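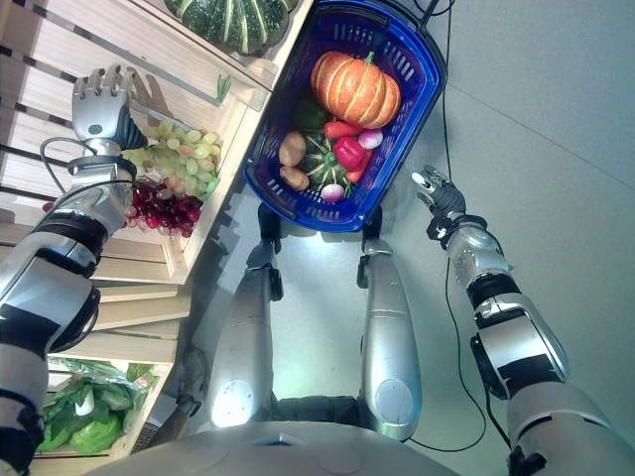

*The slatted shelf and the blue basket, Marinescu shop floor*

Hi all,

Replying to the list because three of you wrote to me separately with the same question.

> On the shelf question: do we really need wood? Plurnia quoted us 800 for the wire kind, delivered, and wire doesn't hold on to squash juice. Also, can we please settle where the grapes live. Last month they were under the potatoes.
>
> Tudor Ilie

Tudor, I have read the Plurnia quote. I have also met the Plurnia shelf, at the Broson store, where the small onions go through it like coins. The slats stay.

As for the grapes, green goes over red, up near the front of the compartment where people can reach them. If you want to argue for red over green, please do it off-list, as we lost most of January to that one.

Bagged greens stay in the low compartment. The big dark green squash with the pale stripes gets the top tier. I know it looks like it's presiding over something. It's also the one thing up there that won't roll.

Now the basket. The mix in the photo is the sort of thing I'd like for the fall display: orange pumpkin as the main event, the little green-and-cream striped squash in the middle, two brown potatoes beside it, and the red peppers off to the other side with the onion. Potatoes are not glamorous but they fill a hole – I've had coworkers I could say less for.

Please don't put anything on top of the pumpkin. Someone at Flineveo tried a pyramid and was picking up radishes until 6.

We have 100 price cards left and 8 working clips, so whoever took the clips home, no questions asked, the drawer by the register is unlocked.

Shelf labels go up next, once we agree on how to spell "chili."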